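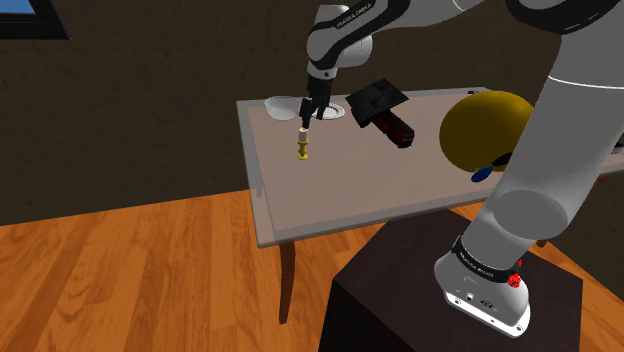
Notas del ponente. Pluriempleo y lectura de las encuestas de empleo
Versión 2024-05-23

Duración prevista: 30 minutos, preguntas aparte. Las indicaciones entre corchetes no se leen.

Apertura

El dato de partida es el recuento de personas con más de un empleo. Se cita a menudo como indicador de debilidad económica. La charla examina qué mide, qué deja fuera y en qué condiciones admite esa lectura.

[Pasar a la tabla de definiciones.]

Definiciones

Un puesto de trabajo y una persona ocupada son unidades distintas. La encuesta de hogares cuenta personas. El registro de nóminas cuenta puestos. Quien trabaja en dos empresas figura una vez en la primera fuente y dos en la segunda. Si las dos series divergen, el pluriempleo es una explicación posible; también lo son el trabajo por cuenta propia, la cobertura de la muestra y los cambios de calendario.

Insistir en la semana de referencia. Una persona que cambia de empresa a mitad de semana puede aparecer como pluriempleada sin haber simultaneado nada.

Nivel y tasa

El nivel absoluto crece con la población ocupada. Para comparar periodos se usa la tasa: pluriempleados sobre ocupados. Un aumento mensual del nivel con tasa estable no aporta información sobre el ciclo.

Segundo filtro: ajuste estacional. La serie original sube en los meses de campaña comercial y agrícola. No comparar marzo con el mes anterior en la serie sin ajustar.

Tercer filtro: error de muestreo. Los pluriempleados son un subgrupo pequeño y su intervalo de confianza es ancho en proporción. Recomendar medias móviles de 3 meses.

[Pausa. Preguntar si se distingue bien la leyenda del gráfico desde el fondo.]

Caso de trabajo: Clorkcombe

La comarca de Clorkcombe tiene dos empleadores grandes, la conservera Matos y el centro logístico Herngate. Matos redujo la jornada de su turno de tarde. Herngate abrió contratos de fin de semana en el mismo periodo. Una parte de la plantilla de Matos tomó esos contratos.

Efecto en las fuentes:
Puestos en nómina: suben.
Personas ocupadas: sin variación apreciable.
Tasa de pluriempleo: sube.
Horas totales por persona: casi iguales.
Salario por hora: baja, por el peso de los contratos nuevos.

El titular local habló de creación de empleo. El registro de nóminas lo respalda; la encuesta de hogares no. Ambas fuentes son correctas en sus propios términos.

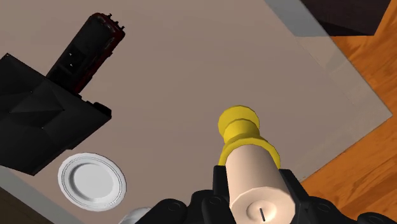

Pivitz objetó en la sesión anterior que el caso está elegido para que el pluriempleo parezca siempre forzoso, y que en una expansión también aumenta, por la simple razón de que hay más ofertas de segundo empleo disponibles. La objeción es válida y conviene incorporarla antes de seguir. La tasa puede moverse en la misma dirección por dos causas opuestas: necesidad de ingresos o abundancia de oferta. Sin variables adicionales no se separan.

Variables para separar las dos causas

Primera: tiempo parcial involuntario. Si sube junto con la tasa, gana peso la hipótesis de necesidad.
Segunda: salario real por hora en el empleo principal.
Tercera: combinación de jornadas. Completa más parcial no equivale a parcial más parcial. En Clorkcombe crece la segunda.
Cuarta: vacantes registradas.

Las 4 se leen juntas. Si discrepan, decirlo así y no forzar un diagnóstico.

[Si falta tiempo, saltar la combinación de jornadas y remitir al anexo.]

Ingresos

Distinguir ingreso por hora, ingreso por puesto e ingreso por persona. La frase «se trabaja más y se gana menos» puede ser cierta en el segundo y falsa en el tercero. Pedir siempre el denominador y el índice de precios empleado.

Preguntas previsibles

Plataformas digitales: la cobertura es parcial. La encuesta pregunta por empleos y muchas personas no declaran como tal una actividad ocasional.
Comparación entre países: desaconsejada sin armonizar la semana de referencia.
Revisión de series: las nóminas se revisan; citar la fecha de consulta.

Última diapositiva: fuentes y anexo metodológico. Dejarla proyectada durante el turno de preguntas.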